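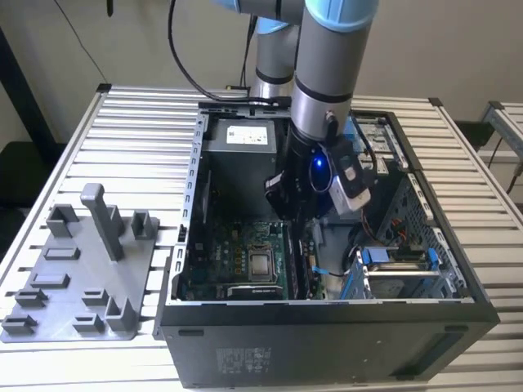

买机器人之前，先把夹具的钱留出来

2023年11月1日　阅读时间：9分钟　分享 30

我在 Kindthorpe 管设备采购，厂里做的是旧电脑翻新，台式机收进来，拆开，清理，换件，测好了再卖出去。去年老板从展会回来，兴冲冲把一沓样本拍我桌上，说咱们也上机械臂吧。从那天起我就开始跟各种报价单打交道，打到现在，肚子里攒了一堆话，今天索性一口气说完。

先摆观点：绝大多数中小厂子做自动化预算，钱的分法是错的。大家盯着那条胳膊谈价，谈得面红耳赤，为了几个点的折扣能拖一个多月，可胳膊下面那张台子、台子上那块夹具板、夹爪的手指头、还有调试的人工，往表格最底下一塞，写个“其他”，随手填个数就过去了。我自己第一版预算就是这么写的，所以我骂的时候也连自己一起骂。

那份表我现在还留着。机械臂那一行写得特别漂亮，型号、负载、臂展、保修年限，一样不缺。夹具那一行呢，就两个字：“夹具”。后面一个整数，一看就是拍脑袋拍出来的（确实是我拍的，午饭前拍的）。

一台旧主机能有多麻烦

没干过这行的朋友可能觉得，台式机嘛，方方正正一个铁盒子，侧躺在台面上，侧板一掀，里面的东西都摆在那儿，机器人伸手去拿就行了。我当初也这么跟老板讲的，讲得还挺有画面感。

可你真把一台机箱放倒了看看：电源占着一角，主板铺在一边，硬盘架子挤在另一边，线在中间绕来绕去，蓝的、红的、橙的，哪根线往哪儿弯全看上一任主人的心情。夹爪要从上面直着下去，碰到内存槽旁边那点地方，两根手指一张开，左右能让的空间就没多少了。人手拆的时候会歪一下手腕，会用小拇指把线拨开，这些动作我们自己根本意识不到，写需求的时候自然也就漏了。

更要命的是机箱不重样。同一个品牌，隔两代，硬盘架的卡扣就换了位置。我们一个季度最多收 600 台，听着不少吧？按型号一分，每种也没几台，夹具要是只认一种机箱，那它大部分时间就在角落里吃灰。集成商最喜欢问的问题是“年产量多少”，我觉得该问的是“同一种活儿连着干多久”。这两个问题答出来的预算，差得可太远了。

我们后来定下来的范围很窄，窄到老板有点失望：先做零件的拿取和摆放，拧螺丝、拔线这些还是人来。为了这个我跟老板磨了好久，他老想着演示视频里那种一气呵成的效果。我说演示视频里那台主机是人家自己挑的呀！咱们的货是按托盘收的，什么样的都有，键盘缝里还有瓜子壳呢。

三份报价，三种心眼

当时找了 3 家来报价。名字我只提一家，Droltwood，因为最后选了他们，另外两家就不点了，都在一个圈子里，抬头不见低头见。

第一家最便宜，便宜得我心里发毛。报价单一页纸，胳膊加控制柜加“标准夹爪”，一个总价。我打电话过去问台子呢，对方说台子客户自备。夹具呢？夹具看实际需求另议。培训呢？另议。我在电话这头记“另议”记了半张纸。这种报价其实很好识别，你把所有“另议”圈出来，想象每一个都是一笔你没批过的钱，心态立刻就不一样了。

第二家走的是另一个极端，什么都包，整条线，带围栏，带输送，带一个叫不上名字的看板系统。销售人特别好，烟都递了我好几回（我不抽）。可我翻到最后也没看明白，将来机箱换了型号，改一块夹具要多少钱、等多久。问他，他说我们是长期合作伙伴嘛。这句话是没法写进合同的。

Droltwood 的报价总价排中间，但他们拆得细。臂是臂，台架是台架，夹爪本体和手指分开列，夹具还分了首版和改版，改版按次计价。派来的工程师叫 Lutz Hinrichs，说话慢吞吞的，第一次来就问我要几台最破的机器看看。我给他搬了几台好的，他不要，非要破的。那天下午他在我们仓库里蹲了很久，起来的时候裤子上全是灰，我当时就有点想选他们了——采购的人不该这么感性，我知道，可一个人愿意看你最难看的那批货，报出来的价多半靠谱一些。

有读者可能要问，为什么不自己搭？想过的。铝型材买回来锯一锯，台面一拼，网上教程一大把。我们车间有个小伙子手也巧。但我算过一笔账，小伙子的工时也是工时，他去搭台子，翻新线上就少一个人，而这笔钱在任何一张预算表里都看不见。自己搭当然可以，别把它当成免费的就好。

那块灰板子才是大头

说回夹具。我现在逢人就讲夹具，讲得同事看见我端着茶杯走过来就假装接电话。

我们用的是 3D 打印的灰色夹具板，平放在台面上，挨着机箱，上面立着各种小座子、小卡位，有方的，有带槽的，也有弯成直角的。它看上去实在不起眼，老板头一回见，脱口而出：就这？塑料片片也要钱？

要钱，而且贵就贵在看不见的地方。材料没几个钱，打印机开着也费不了多少电，真正花钱的是有人坐在那儿想：这个槽该多深，那个座子离边缘多远，手指下来的时候会不会蹭到旁边的墙。改一毫米，重新打一次，装上，再试，不行，再改。我在需求里写过一句“夹具应能稳定放置各类零件”，Lutz 看完客客气气地问我，“各类”是哪几类。我当场就脸红了。

后来我们把话改实了：哪几种零件，各自放哪个位置，从哪个方向进，放歪多少算失败，全写下来，写了好几页。写这几页东西花的时间，比我谈胳膊价格花的时间还多，可它省下的钱，我觉得是整个项目里最值的一笔。要是你手头正在做类似的采购，别的都可以抄，这几页没法抄，你得自己站到台子旁边一件一件地写。

我个人的建议是，整个工位的预算里给夹具和它的改版留 30%。我知道这个数一报出来财务会瞪你，我们财务就瞪了。你可以跟她讲，这笔钱要是花不完，年底还能退回去；可要是没留，到时候再申请追加，那个脸色可比现在难看多了。我就是这么讲的，她想了想，签了。

还有手指。夹爪本体是个好东西，连杆、销轴、螺丝，一套结构挺精密，大家也愿意为它花钱，摆在那儿看着就值。可跟零件打交道的是最前头那一小截。指尖太粗伸不进槽里，太细又担心夹不稳，形状跟夹具板上的座子得配着来，改了一头，另一头往往也得跟着动。我们比较过 Kubíček 的报价，他们手指可以单买，交期也写得清楚，这一点我很喜欢。不少供应商手指只跟本体成套卖，坏一根手指让你买一整只手，这也太不讲理了吧！

所以我现在审报价，先翻到末端那一页。手指能不能单换？图纸给不给？自己打印的指尖装上去，保修还认不认？这几个问题问下去，对面是什么路数基本就清楚了。
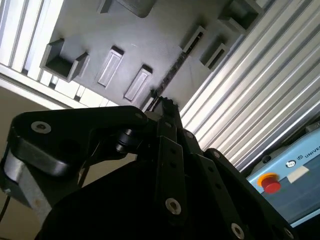

急停、线缆，还有一堆没人愿意写的小钱

安全这块我也要唠叨几句。控制盒上那个红色的急停按钮，黄圈套着，谁都认识，谁都觉得是标配，于是谁也不在采购单里讨论它。可它放在哪儿，人站在什么位置伸手能拍到，盒子要不要固定，线从哪边走，这些都得提前定，而且定了就要花钱。我见过一个友商的工位，急停装得好好的，前面码了一摞空纸箱，高得都能挡住人。纸箱是后来放的，没人存心要放那儿，就是地方不够。地方不够也是预算问题，当初租场地的时候没把操作的人站的那块地算进去。

线缆就更别提了。机械臂要走线，传感器要走线，手腕那儿再挂点东西，线又多一根。报价单上的线缆通常是“一批”，一批是多长？什么接头？弯来弯去能用多久？备件要不要一起买？我们的备件清单最早没有线缆，我是在跟 Husetti 那边聊维保的时候被提醒的，他们一个做售后的姑娘在电话里问我，你们线缆备了没有，我说没有呀，她沉默了一下，那个沉默我到现在都记得。当天下午我就把线缆加进去了。

传感器支架、扎带、转接板、多出来的一段型材、给台面找平的垫片……单看都是零碎，采购系统里每一样还都得走一遍流程。我现在的做法是开一个“杂项池”，额度一次批下来，现场工程师直接领用，月底统一报。财务刚开始不同意，说不好管，我说那您来帮我审扎带吧，她就同意了。

时间也是要花钱买的

再说说排期。合同上写的调试期是 3 个月，我给老板报的时候也是这个数。后来仔细想想，这里面只算了集成商的时间，我们自己的人要陪着，要搬机器，要确认哪个零件放错了算谁的，这些时间一点没写。到了 9 月，翻新线正赶上一批学校退下来的机器，人手本来就紧，现场还得抽一个人去陪调试，组长见了我都不太想说话。

要是重来一遍，我会把陪同人员的工时也放进预算里，白纸黑字写清楚谁去、去多久、走了以后他的活儿谁顶。很多厂子自动化搞得鸡飞狗跳，外面的人说是技术不行，我看有一大半是人没排开。你让一个师傅白天陪机器人，晚上补自己的产量，换谁都要骂机器人的，对吧？

还有回本。老板最爱问这个，多久回本。我给的是 2 年，前提写了整整一段：机型就那几类，夹具改版次数控制在合同范围内，拆装的人不撤。前提比结论长，老板不爱看，但我坚持写。那些拍着胸脯说几个月就能回本的方案，你去看它的前提，往往是一天到晚不停机、来料整整齐齐、一个零件都不放错。我们这行，来料要是整整齐齐的，那机器也轮不到我们来翻新了。

有人会说，你算得这么细，那还不如别买，请人多好。这话我不同意。拿取摆放这种活儿，师傅们自己也嫌烦，弯腰，转身，放下，再弯腰，一天下来腰疼得厉害。我支持买，从头到尾都支持。我烦的是把胳膊当成全部，买回来往台子上一立，拍个照发个朋友圈，然后发现夹具没钱做了，手指没钱换了，现场也没人会调，最后盖块布放在那儿。这样的布我参观别家的时候掀过不止一块。

我的采购表现在长什么样

前后有好几个同行来要我的表，我就说说顺序吧，表本身涉及价格，不方便发。

最上面是任务：夹什么，放哪儿，一种活儿连续做多久。往下是夹具，首版、改版分开，改版单价一定要有。再往下是手指和夹爪，手指单独一行，备件单独一行。然后是台架、场地和人站的位置，急停写在这里。陪调试的人工排在后面，有名有姓。杂项池一行。机械臂嘛，在最后。

对，最贵的东西我放最后一行。老板头一次看到这张表，往下翻了两页才找到胳膊，抬头问我是不是漏了。我说没漏，您接着翻。

下一版我打算再加一栏，写每样东西坏了以后找谁、几天能到。这栏我还没想好怎么跟供应商开口，Lutz 说他可以先拿他们家的填个样子给我看看，我正等着他的邮件。

评论 2　分享 30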